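特集 > 住まいと設備 > ごみと資源
カテゴリー:分別/飲料容器/小型容器の使い方

飲み終えた缶とボトルをどこに置くか
卓上の丸型ごみ箱による一次分別

飲料容器の分別は、集積場所に出す段階の問題として語られることが多い。自治体の冊子も、袋の種類、収集の頻度、出す時刻を中心に書かれている。一方で、飲み終えた容器が最初に手を離れる場所についての記述は少ない。机の上、流しの脇、打ち合わせ用テーブルの端といった場所である。本稿ではこの段階を一次分別と呼び、卓上に置く小型の丸型ごみ箱を使った場合の配置、容量、残液の扱い、清掃を順に見る。

対象は缶とペットボトルに限る。びん、紙パック、使い捨てカップは形状も水分の残り方も異なるため扱わない。収集区分は地域によって違うので、最終的な出し方は居住地の規則に従うことを前提とする。

一次分別が崩れる場所

一次分別が崩れる原因は、区分の知識不足より置き場所の不足にあることが多い。缶用の容器が廊下の先にあり、机の脇に可燃ごみ用の容器しかなければ、缶は机に残るか、可燃ごみに入る。机に残った缶は後で誰かがまとめて運ぶことになり、その時点で中身の有無がわからなくなる。

小型容器を卓上に置く方式では、この移動距離が腕の届く範囲に収まる。代わりに容量が小さく、回収の回数が増える。机の面積も使う。床置きの大型容器と比べて優れているわけではなく、滞留の少ない場所に向く方式と考えるのが妥当である。

事務用品の企画を手がけるMuteroで小型容器を担当するWen-hsiung Mok氏は、設置前に飲み物の消費本数を調べるより、容器が机に残る時間帯を調べるよう勧めている。昼食後に集中する職場では、午後の早い時刻に一度空にするだけで足りる場合がある。打ち合わせが終日続く部屋では、同じ本数でも部屋の入れ替わりごとに空にする必要がある。

丸型で口が広い容器の性質

卓上用のごみ箱には角型と丸型がある。角型は壁や隣の容器に沿わせやすく、面積の無駄が少ない。丸型は隅に隙間ができるが、内側に角がないので拭き取りが早い。飲料容器では少量の糖分が底に付くため、内面の拭きやすさは無視できない。

口が底より広いテーパー形状には利点と欠点がある。空のときに重ねて収納でき、投入時に缶が縁に当たりにくい。反面、底面積が小さくなるので、背の高いボトルを片側に寄せて立てると重心が上がる。中身の残ったボトルではこの影響が大きい。軽い樹脂製の容器では、最初の一本を中央寄りに入れるだけでも安定の度合いが変わる。

縁の形状も確認したい。外側に丸めた縁は指を掛けやすく、満杯のまま片手で持ち上げても変形しにくい。切り放しの縁は洗いやすい代わりに、袋を掛けたときに滑る。袋を使わずに直接投入し、容器ごと流しへ運ぶ使い方なら、丸めた縁のほうが扱いやすい。縁の裏に水がたまる製品もあるため、洗った後は伏せる前に布で一周拭く。

色による区分

容器を二種類の色で分ける場合、色相だけでなく明度にも差をつける。灰色と黄緑の組み合わせは、照明を落とした部屋でも区別しやすい部類に入る。濃い青と濃い緑のように明度の近い組み合わせは、夕方の窓際で取り違えが起きる。

色には意味が固定されていない点にも注意がいる。黄緑を見てペットボトルを思い浮かべる人もいれば、びんを思い浮かべる人もいる。したがって色は識別の補助と位置づけ、最初の数日は文字の表示を併用する。表示は容器の正面より、投入する人の視線が落ちる縁の手前側に貼るほうが読まれる。白い縁の容器であれば、黒文字の細いラベルで十分である。

もう一つの方法は、中身そのものを表示として使うことである。朝のうちにペットボトルを一本入れておけば、次の人は同じ容器にペットボトルを入れる。見本の効果は文字より早いが、最初の一本を間違えると誤りも同じ速さで広がる。

並べ方と手前の余白

容器は机の奥側に並べ、手前を空けておく。手前の余白は、飲み終えた容器をいったん立てておく場所になる。タブの開いた缶は倒れると中身が出るため、空かどうかを確かめる前に投入させない運用では、この仮置きの場所が要る。

隣り合う容器の間隔は、狭すぎると持ち上げるときに隣を押し、広すぎると間に物が置かれる。Mutero社内の試用では50mmの間隔から始め、最終的にはほとんど接するところまで詰めた。間にペンや伝票が立てかけられるようになったためである。丸型どうしなら縁が触れていても手前と奥にすき間が残り、そこに指が入る。 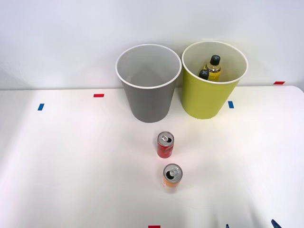
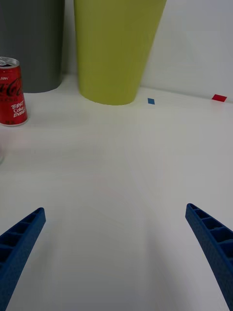

取材・文=Hoi-yan Wei
技術協力=Wen-hsiung Mok(Mutero)
掲載 2020-01-06

奥に丸型の容器を並べ、缶をまだ机の上に残した状態では、投入前の確認項目がそろっている。灰色の容器は空で、黄緑の容器にはペットボトルが入る。手前には赤い缶とオレンジの缶が立ち、どちらもタブが起きている。この段階で見るべきことは、缶の残液、ボトルの残液、ボトルのキャップの三点になる。

缶の残液

開口部から缶の中を見ても、底の液体はほとんど確認できない。持ち上げたときの重さも、小型の缶では判断材料になりにくい。開口部が小さいため、飲み終えたつもりでも肩の内側に液体が残る。

確実なのは流しで逆さにする方法である。手順は次のとおり。

・タブを開口部の反対側へ寄せる。開口部にかぶさっていると流れが途切れる。
・開口部を真下ではなく斜め下に向ける。空気の入る余地ができ、排出が早くなる。
・流れが止まったら一度起こし、向きを変えて再度傾ける。
・少量の水を入れて振り、同じように捨てる。

炭酸飲料は乾くと縁の溝に糖分が残る。溝の内側は水を入れて振っても洗えないので、上面を流水に当てる。細身の短い缶は上面の面積が小さく、指先でこすれば足りる。洗った缶を卓上の容器に入れるときは、開口部を下に向けて水を切ってからにする。上向きに入れると、次に入れた缶に押されて水が内壁へ流れる。

缶をつぶすかどうかは地域の規則と回収業者の条件による。つぶせば容積は減るが、アルミとスチールの識別表示が読みにくくなる場合がある。手でつぶした缶には鋭い折れ目ができることもあり、袋を使わない卓上容器では内壁に傷がつく。250ml以下の細い缶であれば、つぶさずに立てて並べても容積の損は限られる。本稿の範囲では、卓上ではつぶさず、二次分別の場所で条件に合わせて処理することを基本とする。

ボトルの残液とキャップ

ペットボトルは中が見える。透明な胴の部分に液面があれば、投入前でも投入後でも気づくことができる。写真の黄緑の容器にある大きいほうのボトルも、淡い黄色の液体が胴を通して見える。このまま二次分別へ送れば、袋の中で重くなり、キャップが緩んだ時点で漏れる。

ただし、ラベルが胴の大半を覆う製品では液面が隠れる。濃い色のラベルや全面を包むフィルムの製品は、肩の部分と底の部分を別々に見る。両方が透けていても、ラベルの裏の高さに液面が来ていることがあるので、傾けて液体の動きを確かめるのが早い。

キャップが付いたまま入っている場合、外す作業が後に残る。外す場所を卓上にするか、流しにするかは先に決めておく。卓上で外すとキャップの置き場がもう一つ必要になり、机の面積がさらに減る。流しで外す方式では、残液の排出と同じ動作の中で処理できる。二次分別の担当者が決まっている職場なら、後者のほうが手戻りは少ない。

黒や濃い色のキャップは、暗い袋の底に落ちると見落とされる。受け皿は白か透明のものを使う。キャップとラベルをどの区分に出すかは地域で異なるため、ここでは外した後の行き先には立ち入らない。

傾いて入るボトル

丸型の容器に複数のボトルを入れると、一本は立ち、もう一本は傾いて収まることが多い。底面が円で、ボトルの底も円に近いため、二本目の居場所が三日月形に残るからである。傾いたボトルは首が縁の近くに来る。キャップが閉まっていれば問題は小さいが、開いたまま残液があると漏れる。

対策として仕切りを入れる製品もある。仕切りは立てて収める本数を増やす一方、底の清掃を難しくする。Mok氏によると、試作段階では取り外せる十字の仕切りを用意したものの、洗った後に戻されない例が続き、製品には採用されなかった。現在の指示書では、背の高いボトルを奥、低いボトルを手前に入れるとだけ記している。奥のボトルが先に立っていれば、手前のボトルが寄りかかっても容器全体の重心は大きく動かない。

共有オフィスでの運用例

小規模な共有オフィスを運営するVumlowでは、打ち合わせ用の卓に小型の丸型容器を置いている。設置を担当したKwok-wai Liao氏が記録した運用票には、空にした時刻、残液のあった容器の有無、内面の汚れの三欄がある。本数は記録していない。

導入当初は、缶用の容器に紙ナプキンが入ることがあった。卓上に紙ごみの行き先がなかったためで、出入口の脇に可燃ごみ用の容器を移すと減った。区分ごとの容器をすべて卓上に並べる案も検討されたが、資料を広げる面積が不足し、見送られている。

回収は11時と退出時の2回とした。11時の回収は、午前の会議で出た容器が午後の会議まで残るのを避けるためのものである。担当者は容器ごと流しへ運び、残液を捨て、空の容器を元の位置に戻す。当初は戻す位置が毎回ずれ、資料の置き場に食い込むことがあった。位置を決める方法として、机にテープを貼る、縁の線をそろえる、壁からの距離を決める、の三案が比べられた。清掃のたびに剥がれないことを条件に、Vumlowでは壁からの距離を手幅で測る方法に落ち着いた。Liao氏は、テープの案も天板の拭き掃除が少ない部屋なら支障がないとしている。

欠点もある。容器を運んでいる間、卓上に投入先がない。退出時には利用者が同時に飲み終えるため、この間に机へ残る缶が出る。予備の容器を一つ重ねておき、入れ替えてから運ぶ方法が有効だが、重ねた容器は内側の水が乾きにくい。完全に乾かしたものだけを重ねる必要がある。

飲食を伴う場所での違い

喫茶室Auの例は条件が異なる。ここでは持ち帰り用の飲料を缶とボトルで販売し、窓際の長い卓で飲んでいく客が多い。Shih-chieh Kao氏が卓上に容器を置いたところ、食べ残しの混入が問題になった。油分が付くと水洗いだけでは落ちず、閉店後の作業が延びる。

Auでは卓上の容器をやめ、返却台の上に移した。返却台であれば、皿を置く動作の後に缶とボトルを入れるので、食べ残しは皿とともに先に分かれる。容器の形と色は変えていない。設置の高さだけが変わり、口の位置が客の肘より下に来るよう、台の天板を下げている。口が高いと内部が見えず、何を入れる容器なのか判断しにくいためである。

小型容器の投入口は、上から中身が見える高さに置く必要がある。座った人にとっての適正な高さと、立った人にとっての高さは違う。両者が使う場所では、立った人に合わせると座った人が中を見られない。座面に合わせておけば、立った人もやや見下ろす形で確認できる。

清掃と乾燥

内面の清掃は、空にするたびの拭き取りと、定期の丸洗いに分ける。拭き取りには水で絞った布を使い、底から縁へ向けて拭く。逆に動かすと、縁の汚れを底へ集めることになる。乾いた布では糖分が伸びて膜になる。

丸洗いでは中性洗剤を薄め、底と側面の境を柔らかいスポンジで洗う。研磨材入りのスポンジは使わない。樹脂の表面に細かい傷がつくと、そこに着色しやすい飲料の色が残る。灰色の内面は茶系の着色が目立ちにくく、淡色の内面は早く気づける。目立たないことを利点と見るか欠点と見るかは、清掃の頻度による。頻度が低い場所では、汚れが見える色のほうが管理しやすい。

乾燥は伏せ置きを避け、横倒しにして口を風上に向ける。伏せると縁が台に密着し、内側の湿気が抜けない。丸い容器を横にすると転がるため、水切り籠の端に寄せるか、布巾を丸めて当てる。

天板の側も拭く。白い天板では、缶の底が残した輪がよく見える。乾いた輪は湿らせた布をしばらく載せてから拭き取る。強くこすると艶が変わる塗装があるので、最初は目立たない端で試す。

容器の選定で確認する項目

雑貨卸Cloverovで選定を担当するWing-sze Tsang氏は、見本を取り寄せた際に、空の缶を入れた状態と、水を入れて栓をしたボトルを入れた状態の両方で縁を軽く押すという。前者で滑り、後者で傾くものは、卓上用から外している。底面に滑り止めを貼れば滑りは抑えられるが、今度は傾きやすくなるため、両方を試さないと判断できない。

ほかに、購入前に現場で測っておく寸法がある。

・最も背の高いボトルの高さ。容器より上に出る分が大きいほど、縁を押したときの安定が悪い。
・流しの蛇口から底までの距離。容器ごと入れて傾けられるか。
・卓の奥行き。奥に容器を置いて、手前に缶を仮置きする余白が残るか。
・保管棚の内寸。予備を重ねた状態で入るか。

カタログの容量表示は口元までの値を示す場合と、実用上の上限までの値を示す場合がある。缶とボトルは間に空隙ができるため、どちらの値からも収容本数は計算しにくい。手持ちの空容器を入れて確かめるのが確実である。その際は洗って乾かしたものを使い、つぶした缶とつぶしていない缶の両方を試す。見本を返却する場合は、内面に傷をつけないよう、缶の開口部を内壁に当てずに入れること。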